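## Making your first community radio jingle

Got a show on Callinia FM? Give it a jingle! You need 20 seconds of tune, a clear voice and the free Proltoreo editor.

Hum your idea into your phone first, then build it up on 2 tracks: music on one, voice on the other. Keep the words short (the show name and the town are plenty).
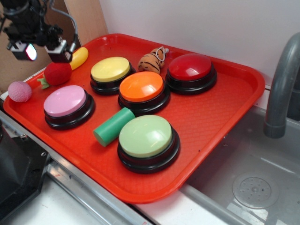
**Grarthorpe, January 22, 2026**

Now pull the music down by 6 dB wherever the voice comes in, and listen on a cheap kitchen speaker. It's such a good test! Save as WAV and drop it in the station's jingle folder.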